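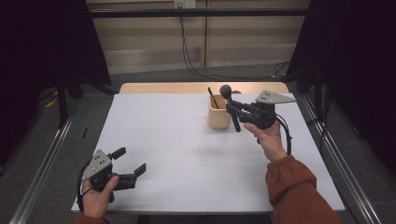 Desk clutter: one cup or a proper organizer?

zoder_pm
Posted 18 September 2022
Settling a household argument. I have a white desk and a small square wooden cup, rounded corners, nice enough. My position is that the cup is the whole system. If it doesn't fit in the cup, I don't own it. My wife has sent me a link to an organizer with 33 compartments and a drawer. She says I'm being theatrical.

lintroller
She's right, but I'd still keep the cup. What goes in it?

zoder_pm
One black pen thing, most days. Scissors if company is coming.

Iraklis Chrysikopoulos
I ran the one-cup system for 2 years. It works fine until you need a stapler. Then the stapler lives next to the cup, the tape lives next to the stapler, and by November you have a pile with a cup in it.

BudgetBarb
Square cups are a pain. Everything slides into a corner and leans. Round ones at least let the pens spread out.

lintroller
Disagree. The leaning is how I find things. In a round mug they all stand there looking identical.

BudgetBarb
They lean in a round mug too, Lint. That's gravity. My complaint is with the corners, which fill up with pencil dust and that gray fluff, and you can't get a finger in there.

lintroller
You're cleaning the inside of your pen cup?

BudgetBarb
Twice a year. Some of us were raised.

ovarico_fan
Put a scrap of felt in the bottom. I cut mine from an old coaster. Catches the dust, stops the rattle, and you can shake it out over the trash. Also wood on a white top will leave a ring if you ever set it down wet, ask me how I know.

zoder_pm
How do you know?

ovarico_fan
I watered a pencil. There used to be a succulent in it. Long story.

Iraklis Chrysikopoulos
Baking soda paste got a tea ring off mine. Try a hidden spot first, it dulled the shine a little.

deskgoblin
Counterpoint to all of this: get the organizer. I have the big one and I know where every paper clip is. I have not used a paper clip since college, but I know where it is.

BudgetBarb
What did that run you?

deskgoblin
I'd prefer to talk about the felt.

zoder_pm
Update, we have a compromise. The cup stays on top of the desk, toward the back. The organizer goes in the closet, where it will hold everything I claimed not to own.

lintroller
So she won.

zoder_pm
The cup is still on the desk.

BudgetBarb
Put some felt in it.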